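**Does rinsing canned beans remove enough sodium to matter?**

*Chun-yin Chien, 2018-08-15*

I've been told to cut back on salt. The Dretex black beans I buy list 550 mg of sodium per serving. The label doesn't say if that includes the liquid. If I drain and rinse, what number should I log? I eat them most days, so a fixed percentage is fine.

---

**rahimi_k**

The label value usually covers beans plus liquid unless it says "drained." Draining removes part of the sodium, and rinsing under running water removes a bit more. The exact amount depends on the can, the bean and how long you rinse. I log 60 percent of the label figure and treat it as an estimate. Potassium drops too, and so do some of the B vitamins. Fiber and protein barely change.

If you need a tighter number, buy the no-salt-added version. The Brolow one lists 11 mg.

---

**Rerkadport**

just cook dried ones. soak overnight, new water, simmer till soft. I do a big pot and freeze it in 14 bags, been doing that since December. no label math

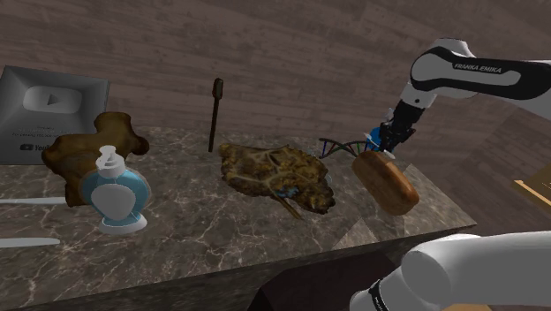 *Marble counter, wood wall, play button plaque at left*

Edit: don't do this with kidney beans in a slow cooker. They need a real boil first, at least ten minutes, or they can make you sick.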